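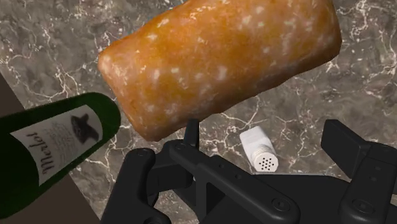
Week 5 handout: Choosing a gripper kit, and trying it in simulation first
Course notes by Aarne Hirvonen

Welcome back, everyone! Last week we spent our time on arms and joints, and I promised we would get to the end that does the touching. Our subject is the Farerine starter kit, a two-finger gripper that comes with a simulation package called Plallar, and I'd like you to read these notes with a buyer's eye. Pretend the lab's money is yours.

What is in the offer
The basic kit costs 700 dollars and includes the gripper, the mounting plate, one cable, and a Plallar license good for 12 months. Renewing the license is another 100 dollars a year, so please put that in your budget sheet (people forget it every single time, and I have done so myself). Spare fingertip pads are sold separately by Dendska.

Working in the simulator
Plallar opens with a rendered kitchen counter, and I'm fond of it as a teaching setup. The loaf of bread is the biggest thing there, the wine bottle lies on its side, and the little white shaker is tipped over on the marble. With the view set over the gripper, you look down between the open fingers at the shaker, and you'll want to pause right there and think before you close anything. Which faces of that body would you like the pads to meet? How near is the left pad to the bread, and what does a view from above leave you guessing about? Turn the camera and check — it takes a moment and saves a good deal of grumbling later.

The bottle deserves its own bit of worry. It lies across the border between the patterned stone and the plain brown surface, so look up the contact settings for both before you trust a grasp on it. I also find the marble's pale veins rather busy, and if your project uses vision, try a plainer countertop as well and compare.

How it stands up to the other one
Eero Laaksonen will bring in the Peltonen kit for the second hour. It sells for 235 dollars more and has the better manual by a long way, though its simulator is sold as an extra. I lean toward Farerine for beginners, but I've changed my mind before and you're very welcome to argue with me.

For next time
Write one page on which kit you would order and why, with your budget sheet attached. Save your Plallar session under your own name, please — and bring it with you, as we'll be opening a few of them together on the big screen.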